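Pivatari Archive of Postwar Intelligence Records
Progress report to the Baladik Foundation
Project: Declassified Files and the Press, 1945 to 1960
Submitted by Teresa Pawlak, Project Lead
April 27, 2020

1. Reporting period and status

The grant supports the cataloguing, indexing and public release of declassified intelligence records relating to relations between Western agencies and the news media in the first 15 years after the war. Cataloguing is on schedule. Public release of the second series is behind schedule for the reasons set out in section 4. Spending remains within the approved budget and no transfer between budget lines is requested at this time.

2. Cataloguing

At the close of the period, 2,973 documents had been described to the item level and entered in the catalogue. The greater part comes from the Ratus deposit, a collection of photocopied releases, correspondence and newspaper cuttings assembled by a private researcher and transferred to the Archive under a signed deed of gift. The balance comes from records released to the Archive on request.

Each entry records the originating office where it can be established, the date of creation, the date of release, the extent of redaction and any previous publication. Staff have found that the same memorandum was often released more than once, with different passages withheld on each occasion. Where this occurs, the versions are now linked in the catalogue so that readers may compare them side by side. The practice was not foreseen in the original work plan and has added to the time required for each file, but the advisory panel has endorsed it and we recommend that it continue.

Provenance remains the principal difficulty with the Ratus deposit. A number of the typescripts circulated among journalists in the 1970s carry no file reference and cannot be matched to any official release. These have been catalogued separately under the heading "unverified" and will not be cited in the Archive's own publications until a source copy has been located.

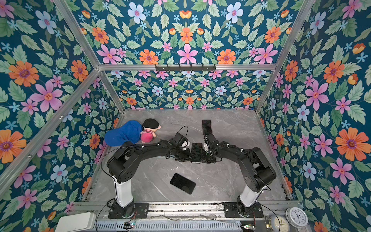 Paired robot arms meeting at a phone on a marble-patterned tabletop.

3. Research and publication

The Navaratnam Fellowship was awarded in the first quarter. The Fellow is examining how wire service copy on recruitment from former enemy intelligence staffs was handled by regional newspapers, and whether decisions not to print can be traced in editorial correspondence. Early findings suggest that silence in print had several causes, among them shortage of newsprint, reliance on a single wire source and deference to official guidance. The Fellow has cautioned against attributing an absence of coverage to direct agency influence unless supporting paper exists, and the Archive shares that view.

Two working papers have been completed. The first is a guide to the cover names and office symbols found in the collection. The second reviews access legislation and the grounds on which pages have been withheld. Both have been through external review and will be posted to the Archive's website in May.

4. Access requests and delays

The Archive has filed 44 requests for the review of withheld material. Of these, nine have been answered in full or in part. The remainder are pending, and reading rooms and review offices have reduced their services owing to the public health situation. We have been advised that no request has been closed, but no revised dates have been offered.

The release of the second series depends in part on these replies. We propose to publish the portion that is already cleared and to add later material as it is received. The Foundation's agreement to this change is requested. It carries no additional cost.

On-site visits by readers have been suspended. Staff are working from home on catalogue entries and on correction of the name index, and inquiries are being answered by email.

5. Finance

Salaries and the fellowship stipend were paid as budgeted. Travel was underspent following the cancellation of planned visits to partner archives. The Archive asks that the unspent travel allocation be carried forward. A statement of expenditure has been sent to the Foundation under separate cover.

6. Work planned for the next period

Publication of the two working papers.
Release of the cleared portion of the second series, subject to the Foundation's agreement.
Completion of the name index for the Ratus deposit.
Follow-up correspondence on all pending access requests.
Interim report by the Navaratnam Fellow to the advisory panel.

Questions on this report may be directed to the Project Lead at the Archive's general office.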